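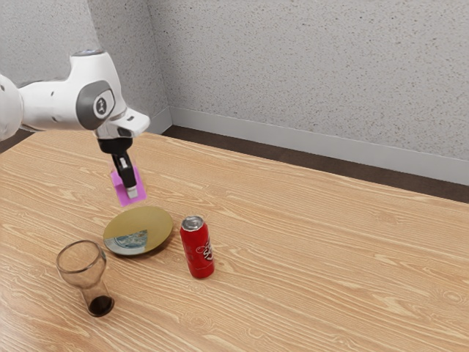 Sandalport Press Office

SANDALPORT LAUNCHES "OK" CAMPAIGN FOR GODENT

Audio-only posts and plain text cards to replace celebrity adverts for toothpaste brand

Koddale-based social media agency Sandalport has been appointed by toothpaste maker Godent to run its spring campaign. The campaign is called Ok and begins in May. It will run for five weeks across the main social platforms, with a smaller printed strand in shops.

Ok is built on voice notes. Godent customers are invited to record a short message on their phones in the first minutes after getting up, and to say whatever comes into their heads. The recordings will be cut down, set against a plain coloured card with the words written out in full, and posted in the morning between 6.30 and 8.30. Each post ends with the single word "Ok" and the Godent name. There is no music and no presenter.

The idea came out of a review of Godent's social accounts which Sandalport carried out over the winter. The review looked at what had been posted, what people had said underneath and what had been left unanswered. It found that the brand's most expensive posts, mainly studio films with bright white smiles and a voiceover, drew few comments. The posts that people passed on to friends were mostly ordinary replies written by the customer team, often late in the day and often only a few words long. One of them was a reply to a customer who had written at length about hating mornings. It read, in full, "Ok. Same." That reply gave the campaign its name.

Sandalport will produce 12 main posts, with shorter pieces between them made from recordings that come in while the campaign is running. The first main posts have been finished and use recordings made by people living in and near Koddale. They include a night-shift worker getting up at four in the afternoon, a parent looking for one school shoe and somebody who has forgotten that it is a bank holiday. Names are not used in any of the posts. 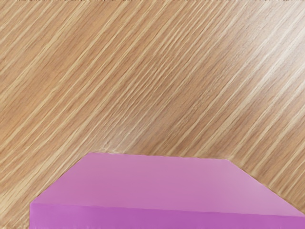 By Sandalport Press Office, Koddale

A spokesperson for Sandalport said: "People are on their phones when they brush their teeth. We asked what they would put up with at that time of day, and the answer was something quiet and short that didn't tell them to smile. We have kept the cards very plain. If you have the sound off, you can read it. If you have the sound on, it won't wake the house."

Godent said it had chosen the agency after seeing a set of rough posts made on a phone. A spokesperson for Godent said: "We had got into the habit of talking to everybody in the same cheerful voice. Our customer team never wrote like that and people seemed to like them better for it. Ok is closer to how they write. It will not suit every brand, and there were some long conversations here about leaving out the product shots, but we are happy with where it has ended up."

How to take part

Recordings can be sent as a direct message to Godent on any of its social accounts. They should be no longer than a minute. Anyone sending a recording must be 18 or over and must be the only person who can be heard speaking in it. A message will be sent back asking for permission before anything is used, and a recording will not be posted until that permission has been given in writing. People can change their minds at any point up to the end of the campaign, in which case the post will be taken down.

Recordings that are not used will be deleted when the campaign closes. They will not be used in other advertising, and they will not be shared with other companies. The full terms are linked from each of Godent's profiles.

Everybody whose recording appears in a main post will be paid a fee, which is the same for all of them. There is no prize draw and no vote.

Words on screen

Every post will carry the full wording of the recording, typed by a member of the Sandalport team and checked by a second person. Automatic captions have been turned off. Sandalport made this decision after early tests, in which automatic captions had trouble with mumbling, local accents and people talking with a toothbrush in their mouths. Pauses and half-words have been left in where they matter to the sense. Swearing will be edited out of both the sound and the text.

The text is set in large dark type on one of four pale backgrounds. The colours were picked so that the cards can be read on a dimmed screen. Image descriptions will be added on all platforms that allow them.

In shops

A printed version of the campaign will appear in 80 independent chemists and corner shops. Each will receive a counter card with one line taken from a recording, and a code that opens the post it came from. Sandalport is also printing 1,000 postcards, which will be given away at the till in the same shops while they last. The postcards are blank on the reverse apart from the word "Ok" in small type at the bottom.

Shops that would like to be added to the list can write to the Sandalport press office before the end of April. Cards are supplied free, with a stand.
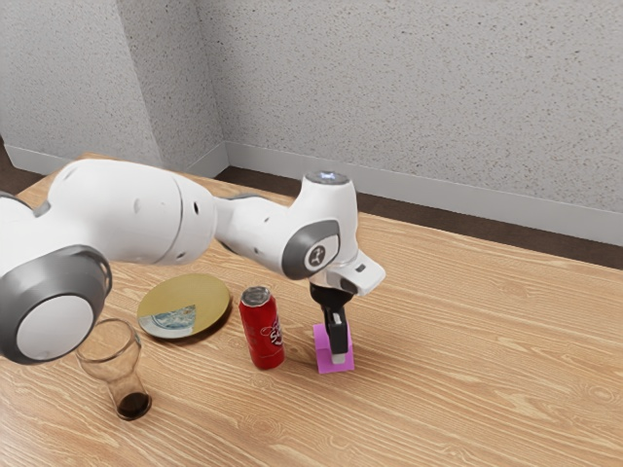 Robotic arm over a light wooden tabletop.

Replies and comments

Comments under the posts will be answered by Godent's own customer team, as they are now. Sandalport will supply staff for the early shift, starting at 6.30 in the morning, and will pass on any questions about the product. The agency has not written a bank of ready-made answers. The team has instead been given a single page of guidance, which asks them to keep it short, to use the person's own words where they can, and to leave a comment alone if it does not need an answer.

Questions about dental pain or treatment will not be answered in the comments. Anyone who asks will be told to contact their dentist.

Results will be reviewed at the end of the run. The two companies have agreed to look mainly at how often posts are passed on by private message and how many people send in a recording of their own. Follower numbers will be noted but are not a target. A short summary will be put on the Sandalport website later in the summer.

Notes to editors

Sandalport is a social media and content agency based in Koddale. It works with household and food brands and with local arts organisations.

Godent makes toothpaste, toothbrushes and mouthwash.

The campaign name is written Ok, with a capital O and a lower-case k, and takes no full stop.

Sample posts, transcripts and audio files are available on request from the Sandalport press office, which is open from 9am to 5pm. Please say whether you need the files with or without the text cards.

Ends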